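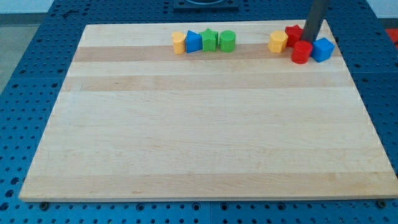
3.2 Collecte des démonstrations

Pour apprendre au bras à ranger des petits blocs en plastique, on a d'abord tout fait à la main : je prenais le poignet, je le guidais jusqu'à la pièce, et Hilero enregistrait la trajectoire. C'est très agréable au début (on sent vraiment ce que fait le robot !), beaucoup moins au bout d'une matinée, et mes gestes devenaient franchement brusques sur les étoiles. On est donc passés à la télécommande Brevemitz pour la seconde moitié du corpus, soit 4000 démonstrations en tout, les deux modes confondus.

Figure 3. Blocs de couleur sur la planche en bois, avec le bras au-dessus du groupe de droite.

Je redisposais les blocs entre deux essais, sans gabarit, et je notais seulement la pièce à saisir. Les cylindres passent bien dans les deux modes. Pour le cube, quand il est de biais, je préfère de loin le guidage manuel, car à distance je juge mal l'angle et je m'y reprends souvent à 2 ou 3 fois. J'ai gardé ces hésitations dans les données, contrairement au protocole Rautiainen qui les coupe. On verra en 4.1 ce que ça change pour la politique apprise.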